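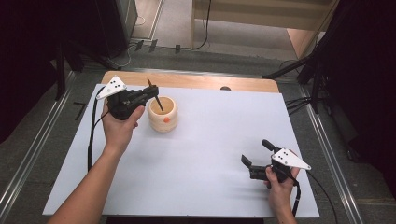 Re: [zistden-users] gripper width drifts against pose after resampling
From: Ernő Kocsis
Date: 7 January 2020

Hi all,

Thanks for the log, it saved me a whole evening of guessing! Quoting the important bit so the people who joined this thread halfway can follow:

> We replay the two-handed stick and cup task through Zistden and
> the left side looks great until the jaws open. Then the replayed
> gripper lets go too early, while the stick is still above the rim.
> The marker poses look clean to me, so I'm suspecting the width
> channel, but plotting it by itself shows nothing odd. Is there a
> setting for this or do I have to shift it by hand? I'm on the
> August release with the stock config.

You're right to suspect the width channel, and plotting it alone won't show you much because the values themselves are fine. It's the timestamps. The pose comes from the dots on the white triangle plates and gets stamped when the tracker sees them. The width comes down the cable and gets stamped when our reader thread gets round to it (yes, I know, and yes, I wrote it). On my machine the gap between the two was 95 ms. That doesn't matter a bit while you carry the stick across the board, but right at the cup your hand is slowing down and opening almost together, so a shift like that lands the release in the wrong place.

What I'd try first: open the episode in Virág, put left width and left height on the same plot, and zoom in on the moment you let go. Then do a calibration take where you squeeze and lift in one sharp movement, several times over, each hand by itself. Run the align tool on that with the per-hand option turned on. Please do use per-hand! I spent most of a day being confused with one shared offset, since my right gripper goes through a different hub and wanted a different number.

Two other things I noticed in your log while I was in there.

Your smoothing window is still at the old default, and it runs across tracking dropouts as if they weren't there. When the left plate tips too far over the cup you lose a few samples, and the filter draws a lovely smooth curve through the hole that your hand never made. Set gap_policy to split and it'll leave those alone. You'll end up with shorter segments, but the planner copes with that fine.

Also, your idle hand. The right gripper is just sitting there open for most of the episode while the left one does the work, and the segmenter keeps chopping its tiny wobbles into "moves". I got 3000 segments out of one session that way before I found the dead band setting. Raise idle_deadband until the plot for the waiting hand goes flat, then stop. If you go too far you'll start eating the slow part of the approach to the cup, and I'd rather keep that, it's the most useful part of the whole take.

As for doing the offset automatically, Cevska has a branch that estimates it from the raw streams. It worked on my takes but got silly on anything where the jaws stay closed the whole time (nothing to line up, fair enough). I haven't merged it yet. If somebody at Onivance wants to run it over their older sessions I'd love to see the numbers, good or bad.

Can you send me the calibration take once you've got it? The raw file please, before resampling. And tell me which hub each cable goes into.

Cheers,
Ernő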